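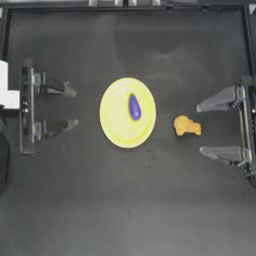 Figure 3. Toy aubergine on a yellow plate.

Parents in both towns were kind enough to keep a food diary for us, and we are fond of these diaries -- they wander off into birthdays, colds and quarrels over pudding. In Greltberg the evening meal was eaten early, often before five, and vegetables came first. In Diltby they came beside everything else, and were more often left.
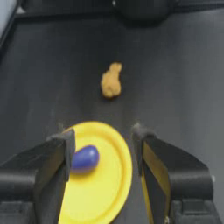

3.2 Names and willingness to taste

We had 1537 diary entries to read, and it took us most of October. What struck us again and again was how much a child's willingness to taste seemed to hang on knowing what the thing was called.
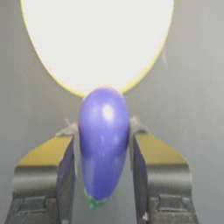

A child who could name a vegetable would usually at least lick it, and a lick was generously counted as a taste. We left out 13 entries in which the food could not be made out from the handwriting.

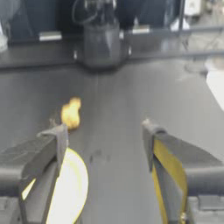 Meals eaten at a grandparent's house were kept in, although they muddied things a little, as grandparents in both towns were inclined to offer a biscuit afterwards whatever had been left on the plate.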